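Stastbridge Toy Library > Borrowing > Questions and answers

Borrowing toys: your questions answered

Most of what people ask us at the desk is covered on this page. If your question isn't, send us an email or come in while we're open.

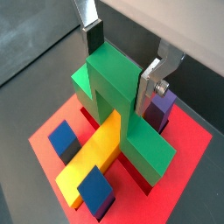
Membership runs for a year from the day you join and covers everyone living at the same address.

Who can join?

Anyone who lives, works or looks after children in Stastbridge or the villages nearby. Grandparents and childminders are welcome. You need one proof of address and a phone number we can reach you on.

What does it cost?

Membership is £18 a year for a household. Childminders and playgroups pay the same. You can pay by card or cash at the desk, but we can't take payment over the phone.

How many things can I borrow at once?

Two items per household. A boxed set counts as one item, however many pieces are in it. Ride-on toys count as one each.

How long can I keep them?

Loans are for 18 days. You can renew once by email or at the desk, unless another family has reserved the item.

What happens if I bring something back late?

We don't charge fines. If an item is more than 10 days late we will ring you, and you won't be able to borrow anything else until it is returned.

We've lost a piece. What should we do?

Tell us when you bring the set back. Single pieces often turn up down the back of a sofa, so we put the set to one side and wait a while before replacing anything. There is no charge for one or two small parts. If most of a set is missing we will ask you to pay towards a new one.

Do I need to clean toys before I return them?

A wipe with a damp cloth is enough. Please don't put wooden toys in water or in the dishwasher. Dressing-up clothes should come back unwashed – we do those ourselves.

Are the toys checked?

Each item is looked over and its pieces counted when it comes back. Please also check it yourself at home, and keep to the age shown on the label. Sets with small parts are not lent to families whose only children are under three.

Can I reserve something?

Yes, by email or at the desk. We hold it until the end of the next opening day. The Driroder train set and the Ikow marble run usually have a waiting list, and it gets longer before the school holidays.

Can I give you toys we no longer use?

We take complete games, puzzles and building sets in good condition. We can't take soft toys, car seats or anything that plugs into the mains. Please ask first – our storeroom is small.

Where are you, and is there parking?

We are on the ground floor of the Munteanu Rooms, next to the baby clinic. There is a ramp at the side door and space indoors for pushchairs. Parking is on the street only. Opening hours changed in September and the new ones are on the door and on the Contact page.

Page last updated 2024-11-06

Contact us | © Stastbridge Toy Library | Back to top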